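Subject: Re: [bench-arms] Second cell: what to put in the budget request?
Date: 7 December 2025

On the bench-arms list, a member wrote:

> We have one arm with a simple pushing tool and must send the
> budget for a second cell before May. The Grindoreo quote includes
> a gripper and a force sensor, and together they cost more than
> I expected. Is it reasonable to ask for the arm only, and buy
> the gripper in the next year? Also, how much do you reserve for
> small parts? My department wants one number.

Hello,

I was in the same situation with our second cell, so I will try to answer both questions. Please excuse the length.

On the gripper: yes, I think you can wait, if your tasks for the first year are pushing and sorting on a flat surface. We compared the Relletti gripper package with a plain rod, and we kept the rod. The price of the package was 1687 for each arm, without the cable and without the adapter plate, which Relletti sells separately. Please ask for this in writing, because our first quote did not mention the adapter at all.
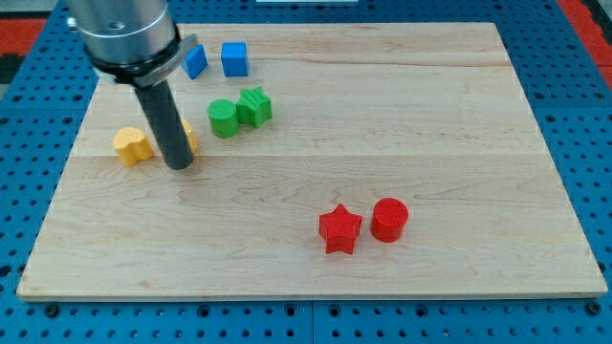
My advice for the small parts is to make a separate line in the request and not to hide them inside the price of the arm. Our purchasing office accepted this without any question. Objects like the colored hearts, stars, cylinders and cubes are 3D printed, so the line for them is mostly filament and the hours of the printer. For the table I would pay for the perforated kind, even if a plain top is cheaper. You can bolt things where you need them, and you will change your mind about the layout more than once. The wooden board on top costs very little, but please order 2 of them, and from the same supplier. Ours came from Drineo, delivery was 20 days.

For the one number: we reserved 87 per month for consumables in each cell, and we did not use all of it. The first months were more expensive than the later ones -- mostly screws, tape and filament.

One thing I would do differently is the service contract. We took the Wijaya plan for both arms, and it does not cover tools which you make yourself. If your rod is homemade, as ours is, ask them what happens when it hits the table and the wrist is damaged. Their answer to us was not very clear, and I am still waiting for the second one.

I can send our spreadsheet off the list if it is useful. The column names are not in English, but I can translate them.

Best regards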